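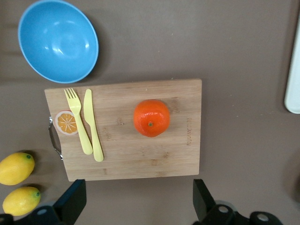 Wrist camera view with the gripper open, tangerine on the board, blue bowl behind it.

Teaching the arm to put fruit in a bowl, part two: recording your demos

If you did part one, your arm is bolted down, Plunar is talking to it and the gripper opens when you squeeze the trigger. Great! Now for the fun bit, which is driving the thing by hand until you have enough good runs to train on.

The job is simple: pick up the tangerine, drop it in the bowl, go home. I leave the fork, the knife and the lemons where they are the whole time. My first set was recorded on a bare table (80 demos, all very pretty) and the policy fell apart the moment I put a fork down, so please learn from my wasted weekend.

1. Open Dagdag and start a new session. Pick the wrist view as your main camera and check that you can see both fingertips at the bottom. If you can only see one, your mount has twisted – loosen it, straighten it, tighten it again.

2. Set the recording rate and leave it alone. I use 22 frames a second. Mixing rates in one session makes a mess that's miserable to untangle later.

3. Do 6 practice runs without recording. I still do this every single time. Your hands need to remember that pushing the controller forward moves the arm away from you, and they will forget overnight.

4. Hit record, count to one in your head, then move. Come in over the fruit with the fingers wide, go straight down, and close slowly. A tangerine rolls if one finger touches first (mine has been under the couch more than once), so get it centered between the two before you squeeze.

5. Lift higher than you think you need to. The bowl has a rim, and clipping it on the way over teaches the arm to clip it too.

6. Open, back off, return home, stop recording. If you fumbled, delete the run right then. I used to tell myself I'd sort the bad ones out later and ended up with 2871 clips and no idea which were junk.

Between runs, nudge the tangerine somewhere new on the board and turn it a little. Every so often I shift the bowl as well.

Once you're happy, export from Dagdag and keep a copy somewhere safe before you touch anything else. Part three covers training in Wonside, including the gripper setting I had backwards for most of April.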